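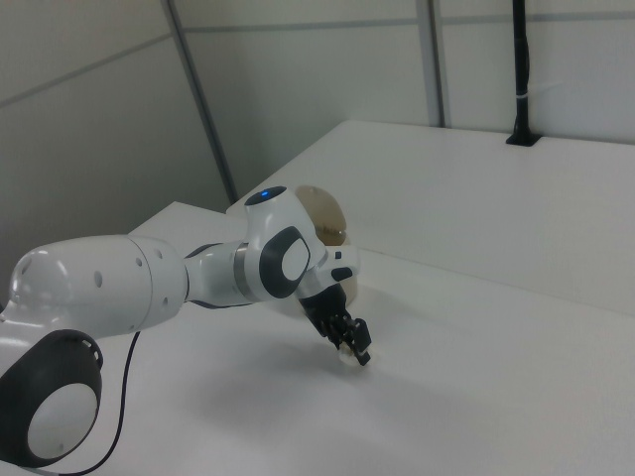
The arm reaching down to the table on a club night.

Questions we get a lot

I'm Meron Fikre, and I run the Lamham robot arm club with Sumeya Berhe. We get the same emails over and over (keep them coming, we like them!), so I finally sat down and typed up my answers. Last updated 12/15/24.

Do I need to know how to code?
Nope! Most new members have never written a line. You start by guiding the arm by hand and saving positions, and you'll pick up the rest from whoever's next to you. If you already code, great, you'll get roped into helping Bezawit Alemneh with our logging scripts, which are a mess and mostly my fault.

How old do I have to be?
You need to be in high school. We had 12 members when we started in August and we've grown a bit, so there's a short waiting list for the early session. The late session still has room.

What do you do all year?
We work on tabletop chores. I know, it sounds dull next to the clubs that build battle bots, but try getting a gripper to pick up something soft and you'll be hooked. Everybody joins a team of four, and each team takes one chore and sticks with it until the Breton Challenge in the spring. Tissues, lids, little dishes, small bins, that kind of thing. Sosina Gidey's team is deep into tissues right now and has very strong opinions about them. 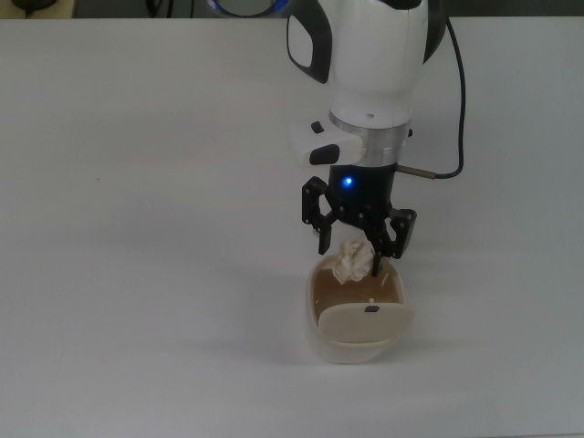
Soft stuff is hard because it never sits the same way twice. A block is a block, but a tissue has a new shape every time you let go of it, so you can't save one grip position and call it done. Sosina's team keeps a notebook of every try, good or bad, and I'd love it if the other teams stole that habit.

How does the Breton Challenge work?
Each team gets 40 minutes to set up and then runs its chore in front of the judges. You can restart, but it costs you points. Last year we spent most of our setup time hunting for a power strip, so now we pack two.

What does it cost?
Dues are $60 for the year and that covers everything except snacks. If that's a problem, just tell me or Sumeya and we'll sort it out quietly.
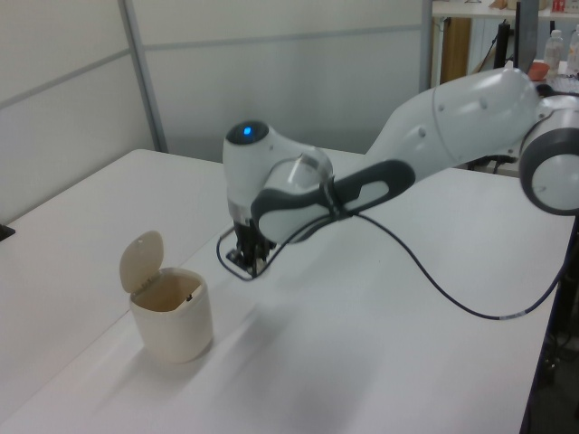

Can I work on my own idea instead of a club chore?
After the Breton Challenge, sure. We keep the last few weeks open for personal projects, so write yours up on one page and bring it to me or Sumeya before then.

Can parents come watch?
Of course! Come to any session, grab a chair, and please keep coffee on the back shelf. Sumeya Woldemariam (yes, we have two Sumeyas) does sign-in at the door and can answer questions about rides and pickup.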